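# Drenddale Community Kitchen - progress report to the Plirnik Fund

23/09/2019

Prepared by Ladan Ghaffari, kitchen coordinator

This report covers the second half of the grant period, from April onwards. The grant of £3,000 was for a programme of shared cooking sessions at the Clerby Road hall, with the food eaten together afterwards. Dumplings were the main subject of this half, as agreed at the last review.
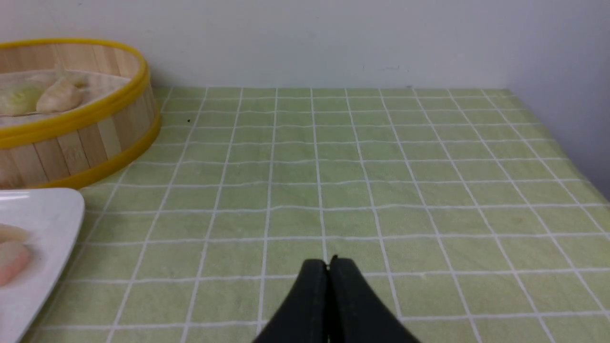
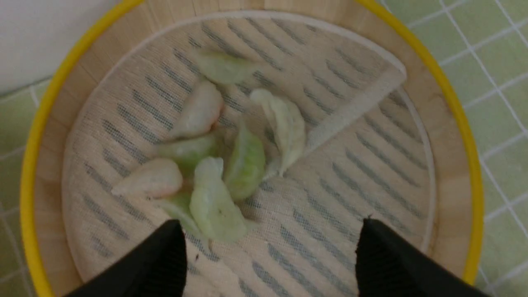

## Sessions and attendance

We recorded 183 attendances across the period. Most people came to more than one session. Numbers dipped over the school holidays and have since recovered.

Prapai Sangkhawat led the steaming sessions and Ánh La led those on wrappers and folding. We had planned to teach filling, folding and steaming in one evening. This was too much. After the first month we split it in two, with the fillings made up beforehand for the second evening, and people now get to eat at a reasonable hour.

The vegetable filling has been the most popular. Several people do not eat meat or shellfish, so we now make it every time and keep it in a separate steamer. Ánh has written out the recipe in large print, with quantities for a table of four and for the whole room.

## Equipment

Bamboo steamers, cloth liners and serving plates were bought from Valdovinos in one order. The steamers have held up well. Two lids split and were replaced by the supplier at no charge.

We started with paper liners and changed to cloth. The cloth ones need rinsing straight after use and a proper boil before they go back in the cupboard. Devendra Kaushik has taken this on, and the liners are now dried flat on the rack in the back kitchen. We are short of rack space.

## Spending

Equipment came in £95 under budget. Ingredients went over, mainly prawns and the better wheat starch, and the saving has gone towards that. Hall hire was as forecast. Wilmer Puma keeps the receipts and will send copies with the final claim.

## Problems

The hob at Clerby Road is slow. A large pan takes up to 45 minutes to come to the boil when all the rings are on, so whoever opens up now fills the pans first. We have asked the hall about a repair and are waiting for a date.

## Next period

- Two further folding sessions, led by Ánh
- An evening on dipping sauces - date to be agreed with Prapai
- A second drying rack, if the ingredients budget allows
- Final claim and receipts from Wilmer

We would like to move the remaining hall hire money into ingredients if the hall agrees to the lower winter rate. Please let us know whether this needs a formal request.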